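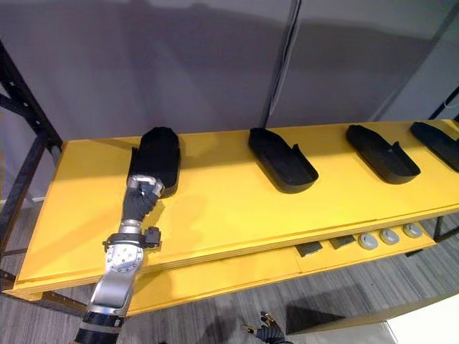
Treltia Handling Lab
Posted by Florence Bélanger, May

1/9
Gripper comparison, part two. The laboratory has completed its evaluation of two hands for shelf work, the Clisano and the Plista. A summary follows.
14 replies · 37 shares

2/9
The task is to take a black tray-shaped holder by its near end and lift it from the upper yellow shelf. Four holders stand in a row on the board. Both arms remain mounted throughout.

3/9
Each hand was run under the same Brannigan controller, with identical speed limits. The full series came to 3,852 grasps, of which 129 were recorded as failures.

4/9
Most failures occurred at the rounded end of the holder. The Plista fingers closed evenly but tended to slide along the curve. The Clisano fingers wrapped further and held, at the cost of a slower release.
6 replies · 22 shares

5/9
Approach angle mattered more than grip force. An arm that comes up from below must carry its forearm across the front edge of the board. We now require a higher elbow position before the hand closes.

6/9
The lower shelf carries the round gray pucks and the small dark pads. Results for these items are reported separately. The pads remain difficult for both hands.

7/9
On cameras: the head view loses the fingertips once the hand has closed. Ingrid Ridgeway is testing a wrist view for the final part of the approach – early results are encouraging, and no claim is made at this stage.

8/9
The laboratory will retain the Clisano hand for holders. The Plista will stay in use for pucks, where its faster release saved over 10 minutes per session.
9 replies · 18 shares

9/9
Requests for the grasp logs may be sent to the laboratory office. Please state which hand and which shelf level you require.

Contact | © Treltia Handling Lab | Back to top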